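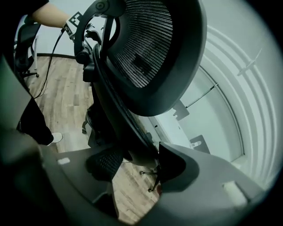 Wrist camera view, chair task, hand-held gripper. Marker band on the wrist at upper left, mesh office chair in the middle.

2022-09-20
Nirkell perception notebook — mask and pose filter, chair set

Goal for the day: find out why the trajectory quality gate in Clivis throws away so many of the chair demos when the cup and drawer demos from the same rig pass nearly untouched.

Ran the gate on 27 chair demos with the current config. 14 rejected. Reject codes: 7 for pose jump, the rest for low track count. Went through the rejects by hand in the viewer with Makis Chatzigeorgiou before changing anything.

Low track count first. The chair fills much of the view once the gripper is close, and the backrest and headrest are fine mesh. The corner detector loves the mesh. It puts most of its budget there and leaves the floor and far wall nearly bare. Two problems follow. The mesh ribs all look alike, so matches slide by one rib and the outlier step drops them. And when the chair moves, every surviving point on it votes for the wrong camera motion. What remains is the plank floor, which does give usable corners, and the pale wall, which gives almost none.

The pale panel on the right is no help either. I had hoped the dark border would hold a few tracks, but it sits well out in the fisheye where the patch warp between neighbouring views is large. The brackets on the panel do better than the border. Noted, not pursued.

Pose jump is a separate fault. The marker on the wrist band gets picked up by the same detector that looks for scene markers, and the ID whitelist in the chair config was copied from the drawer config, where nobody wears a band. So a moving wrist was being treated as a fixed landmark. Solver does what it is told and the camera pose leaps to suit. Makis spotted the copied list. I would have spent the afternoon on the IMU timing.

Changes made, branch gkikas-mask:

1. Scene marker whitelist is now required in each task config. Missing list is an error at load. No fallback to the default.
2. Wrist band IDs go to their own stream, never to the map.
3. Gripper mask redrawn by hand. The old one left a strip of the right jaw exposed near the white pad, and the pad edge was being tracked as a static point.
4. Detector budget split by grid cell, so the mesh can't take all of it. Cap per cell is a config value.

Reran the same demos. Rejects down from 14 to 3. All pose jump rejects cleared. The three left are low track count, and in each the headrest covers most of the floor for a long stretch. I don't think the gate is wrong to refuse those.

Checked that the looser behaviour isn't hiding bad poses: replayed the accepted trajectories against the floor plane fit. No visible drift in height. Yaw is harder to judge from the plane alone and I have no second reference for it, so treat yaw on the chair set as unverified.

Tried a learned mask for the moving chair as well, using the Kotuvska segmenter with stock weights. It takes the second chair in the background along with the near one. The far one was standing still in the demos I looked at and its outline gives decent tracks, so masking it costs us. It also lost the thin parts of the base where the casters show under the seat. Parked. Per-cell cap gets most of the gain for no extra compute.

Also added the reject code to the file name of the debug plot. Should have been there from the start.

Open:
— yaw check, needs some outside reference
— per-cell cap was tuned on this set only, rerun cup and drawer before merging
— arm mask. Sleeve and forearm still collect a few tracks when the arm is slow. Small effect so far.
— loose cable by the wrist shows up as short-lived tracks in some demos. Minimum track age should catch it, confirm in the log.
— Makis to move the whitelist check into the shared loader so the other tasks get it

Config and plots are in the Clivis run folder under chair_gate. Old mask kept beside the new one in case the cup numbers drop.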